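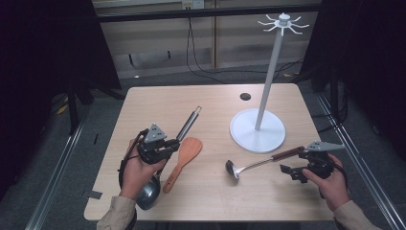 A utensil stand with curved arms, two ladles and a wooden rice paddle on a table.

Kitchen Tools and Where They Hang
Stenell Children's Learning Pages: Things at Home
Last reviewed 11/10/2026

Every kitchen has tools for moving food from one place to another. Soup must travel from the pot to the bowl, and rice must travel from the cooker to the plate. This page explains how two of these tools work and how a hanging stand keeps them in order.

What is a ladle?

A ladle is a deep, round bowl joined to a long handle. The bowl holds liquid, and the handle keeps the cook's fingers away from the heat and steam. People use ladles for soup, stew, sauce and pancake batter.

Ladles can be made in different ways. The stainless steel ladle on the table has a dark brown wooden handle. The dark gray one has a slender metal handle with a small loop at the end.

Wood and metal do not behave the same way when they are heated. Heat moves quickly through most metals. It moves slowly through wood, so a wooden handle often stays comfortable to hold. Scientists say that metal is a good conductor of heat and that wood is a poor one.

What is a rice paddle?

A rice paddle is a flat tool with a broad head and a short handle. Cooked rice is soft and sticky. A deep spoon can squash the grains together, but a flat paddle can slide under them and lift them gently. Some cooks wet the paddle with clean water first so that less rice sticks to it.

Rice paddles may be made of wood, bamboo or plastic. The one between the ladles is wood, with an oval head.

How does a hanging stand work?

A hanging stand has three main parts. The base sits flat on the table or counter. The pole rises from the base. The arms spread out from the top, and each arm is a curved hook. The white stand shown here has eight of them.

A tool with a loop or a hole in its handle can be placed over a hook. Gravity pulls the tool down, and the curve of the hook stops it from slipping off. Tools that have no loop or hole are usually kept in a drawer or a jar.

The base is wide for a good reason. When a heavy ladle hangs on one side, it pulls the stand in that direction. A wide base makes the stand harder to tip over. Hanging another tool on the opposite side helps as well — the two weights balance each other, much like two children on a seesaw.

Try it yourself

Ask an adult to help you with this activity. You will need a stand with hooks and a few kitchen tools that are clean, dry and not sharp.

Look at the end of each handle. Decide which tools can hang and which cannot.
Hang the heaviest tool first. Watch whether the stand leans.
Hang the next heaviest tool on the opposite side.
Add the lighter tools in the spaces between.

Draw your stand from above when you have finished. Show the base as a circle and each arm as a line, and write the name of the tool beside its hook.

Words to know

Conductor: a material that heat can move through easily.
Gravity: the force that pulls objects toward the ground.
Utensil: a tool used for cooking, serving or eating.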